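箱は捨てない派です、という話

先に言っておくと、わたしは空き箱を捨てられません。お菓子の箱も靴の箱も、なんなら電球の箱までとってあります。家族には「中身より箱を見てるよね」とあきれられていて、まあ、その通りです。

きっかけは、同僚のGebremedhin Degefaさんと昼休みにした言い合いでした。彼は徹底した「箱は即日たたむ派」で、届いたその日に全部ぺたんこにして資源ごみに出すそうです。えらい。えらいんだけど、ちょっとさみしくないですか?

わたしがとくに好きなのは、色のついた段ボール箱です。茶色いのは正直どうでもよくて(すみません)、青緑とか、からし色とか、ああいう色がのった箱を白い机の上に置くと、それだけで部屋がちょっとよそゆきの顔になる。前にMösliで焼き菓子を買ったときの箱なんて、お菓子は2日でなくなったのに、箱のほうは去年の7月からずっと棚にいます。今は輪ゴムと切手入れです。

白い壁、白い机、そこに青緑。やっぱりこの組み合わせです。
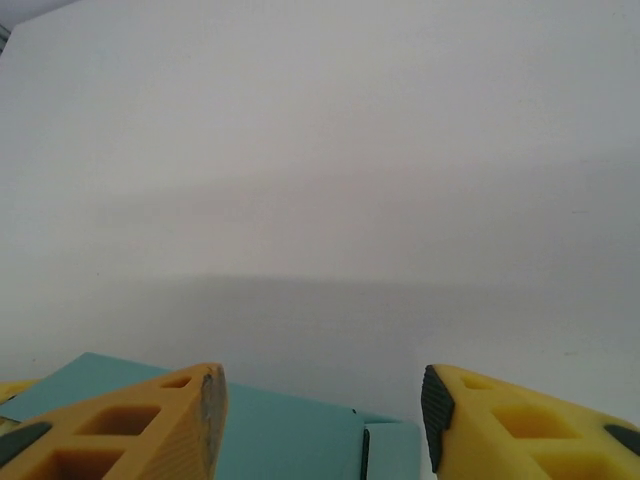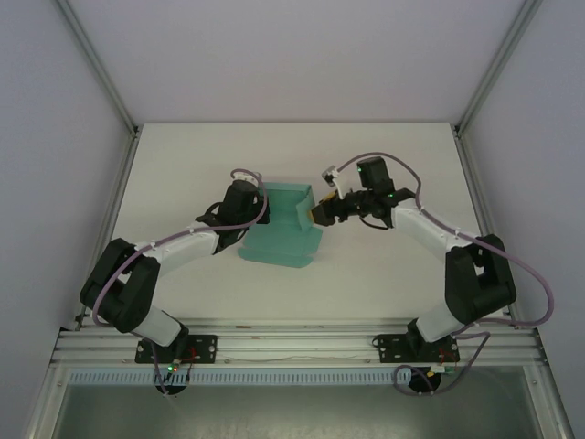
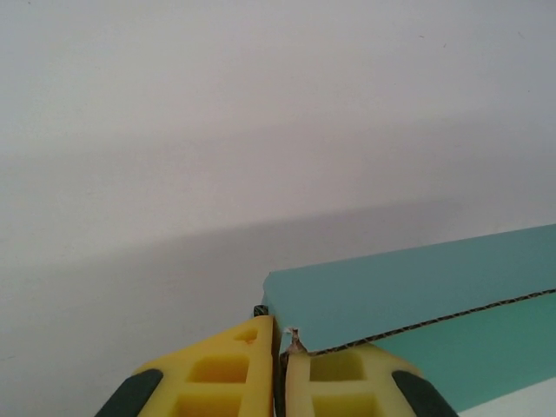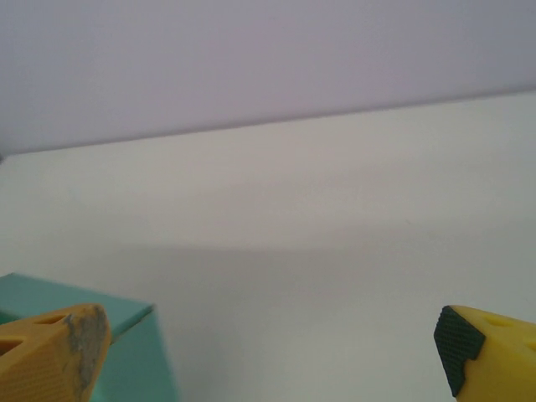
で、色つきの箱のどこがいいかというと、わたしは断面だと思っています。表はきれいに色がついているのに、切り口をのぞくと茶色い波々がちゃんと見える。あれがたまらないんです! よそゆきの服の裾から普段着の裏地が見えているみたいで、なんだか親しみがわきます。Degefaさんにこの話をしたら「断面を見る人に初めて会った」と言われました。見ましょうよ、断面。

もちろん、たたむ派の言い分もわかります。箱は場所をとる。うちの押し入れにも一時期33個ありました。さすがに数えてみてぞっとして、通販のZulardの箱から順に手放しました(角がつぶれていたので、あまり悩まずに済んだ)。

それで今は、とっておくのは3つの条件に合うものだけにしています。ふたがきちんと閉まること、角が立っていること、色が好きなこと。最後のがいちばん大事で、ふたが多少ゆるくても色がよければ残します。条件になってないじゃないか、と言われそうですけど。

収納用品を買えばいい、という意見にはあまり賛成できません。Tollariの引き出しケースも使ってみたんです。しっかりしているし、そろえて並べれば見た目もいい。でも中身が変わるたびに大きさが合わなくなるし、飽きたからといって気軽に手放せない。紙の箱なら切って仕切りにもできるし、いらなくなったらたためばいい。たたむのはその日でも遅くないと思うんですよね。

ちなみにDegefaさん、先日「これ、いる?」と青い箱をひとつ持ってきてくれました。たたまずに、です。今はのりとはさみを入れて、机の左の奥に置いています。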